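Block sorting is under way at Orkden

The two-armed cell is up and running, and we're thrilled with how quickly people have taken to it! Ankica Stojanovska and her crew are recording examples of colour sorting for the Hotach model, with red and yellow blocks going into their own compartments of the blue bin. Each session runs 20 minutes, and the goal is 60 good examples per operator. Fumbles get saved too — the model needs to see a recovery now and then.

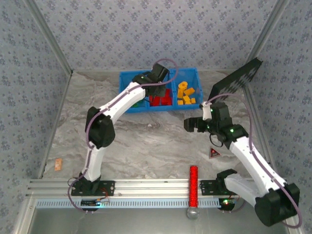 Want a turn at the arms?

We have six spots left. Drop Ankica a line by Wed 20 August.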